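**ARANHOLM DINING AND HOSPITALITY ASSOCIATION**

Minutes of the General Meeting, July
Held in the upstairs room, Ollitz Street Supper Rooms, commencing 3.30 pm

**Present:** 17 member venues represented, as entered in the attendance book. The Chair presided. The Secretary took the minutes.

**Apologies:** Received from three member venues and from the council's liaison officer.

**1. Opening and confirmation of previous minutes**

The Chair opened the meeting and welcomed two venues attending for the first time since admission. The minutes of the previous general meeting were taken as read. One correction was noted under item 6, where "licence" had been recorded as "lease". With that amendment the minutes were confirmed.
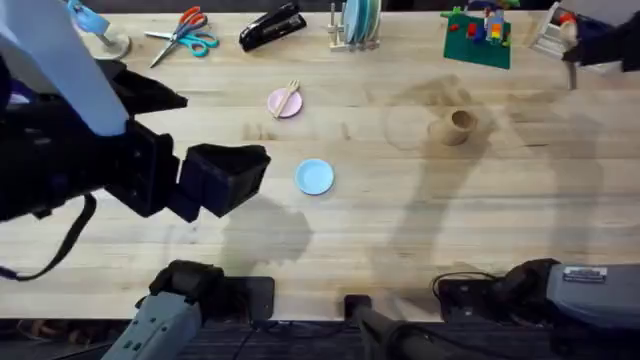

Minutes, Issue 13

**2. Business arising**

2.1 *Laneway lighting.* The Secretary reported that the council had replied to the association's letter. The two failed lamps at the Ollitz Street end are listed for replacement. No date was given. The Secretary is to write again if the lamps are not replaced before the next meeting.

2.2 *Grease trap servicing.* The shared contract has been renewed on the existing terms. Members were reminded that access must be clear by 6 am on service mornings. Two venues were charged a return fee last quarter and have asked whether the association would bear half. The meeting did not support the request.

2.3 *Noise complaint, rear courtyard.* The complaint has been withdrawn. The venue concerned has agreed to bring in its outdoor furniture by 10.30 pm.

**3. Finance**

The financial report was tabled. The general account stood at $672 after payment of the public liability premium and the printing account. Two subscriptions remain outstanding and reminders have been sent.

A member asked whether the printing account could be reduced by issuing the dining map in electronic form only. The Chair observed that the paper map is still asked for at the station kiosk and at both hotels. It was agreed to obtain a quotation for a smaller print run on lighter stock.

*Moved and seconded that the financial report be received. Carried.*

**4. Winter Supper Trail**

4.1 *Participation.* The Trail will proceed with 20 venues, including three that are not members and will pay the visitor rate. Olaniyan will open the Trail with its set menu of pepper soup, grilled fish and jollof rice. Fono will close it with a late supper, last orders at 11 pm.

4.2 *Menu format.* Discussion took place on whether each venue should offer one fixed dish or a short menu of two courses. Those in favour of the single dish said that diners last winter were full by the third stop and left food behind. Those in favour of two courses pointed to the cost of opening a kitchen for small plates alone. The meeting settled on a single savoury dish at a common price, with a sweet course left to each venue's discretion and charged separately.

4.3 *Bookings.* Several members raised the matter of tables held for parties that did not arrive. It was agreed that Trail bookings will be held for 15 minutes only, and that this condition will be printed on the ticket and displayed at the door. Venues remain free to extend the period on quiet evenings.

4.4 *Dietary information.* Each venue is to supply a written allergen statement with its menu copy. Copy received without a statement will be returned to the venue and will not be printed. A member asked that the wording "may contain" be used only where there is a real possibility of contact in the kitchen. The Secretary will circulate the wording used last year for comment.

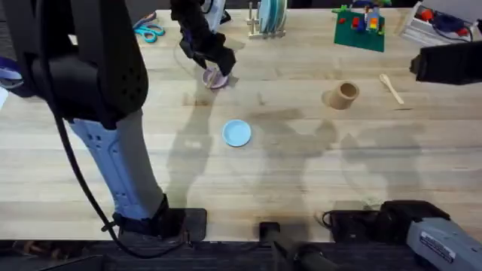

*Small dish and gripper at the tabletop.*

**5. Crockery and glassware pool**

5.1 The sub-committee on shared equipment reported on the condition of the pool. Losses over the past season were higher than expected, chiefly in side plates and stemmed glasses. Members returning items are reminded to use the divided crates and to sign the sheet on the inside of the storeroom door.

5.2 It was proposed that replacement plates be bought in plain white so that odd pieces can be matched from year to year. One member spoke against, on the grounds that coloured ware is easier to identify when it strays into a venue's own stock. After discussion the proposal was put.

*Moved and seconded that replacement plates be plain white and marked on the underside. Carried, two against.*

5.3 The hire charge for non-members was left unchanged.

**6. Footpath dining permits**

The Chair outlined the council's draft conditions. The principal changes are a wider clear path on the kerb side, a requirement that heaters be fixed or weighted, and an earlier closing time for tables facing residential buildings. Members with corner sites expressed concern at the clear path requirement, under which Fono would lose its entire outdoor row on the Ollitz Street side.

The meeting agreed that the association should make a submission. It will support the heater condition, oppose the earlier closing time, and ask that corner sites be assessed individually – a course the council has followed for awnings and signage. Members wishing to have particulars of their own frontage included are to send measurements to the Secretary.

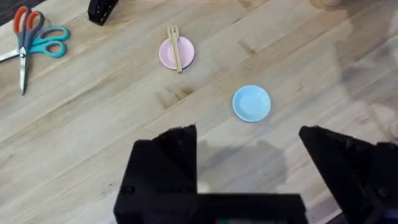 The Chair added that the submission would carry more weight if accompanied by individual letters, and asked that these be courteous and confined to the draft conditions. Matters concerning rubbish collection and parking should be raised separately.

**7. Correspondence**

*Inward:* from the council, acknowledging the lighting enquiry; from a resident, commending the staff at Olaniyan for their help during the power failure; from a linen supplier, advising of revised delivery times.

*Outward:* to the council, regarding lamps; to unfinancial members, regarding subscriptions.

*Inward correspondence received and outward correspondence endorsed.*

**8. General business**

8.1 A member asked whether the association held a position on surcharges for public holidays. It does not. Members were reminded that any surcharge must be shown on the menu.

8.2 The knife sharpening service will visit in the first week of each month. Blades are to be wrapped and labelled with the name of the venue.

8.3 A request from the secondary college for kitchen placements was noted. Four venues indicated that they could take a student for one shift a week.

**9. Next meeting**

The next general meeting will be held in August at the same place, commencing 3.30 pm. Menu copy for the Trail is due before that meeting.

The meeting closed at 5.10 pm.

Confirmed as a true record: Chair ____________________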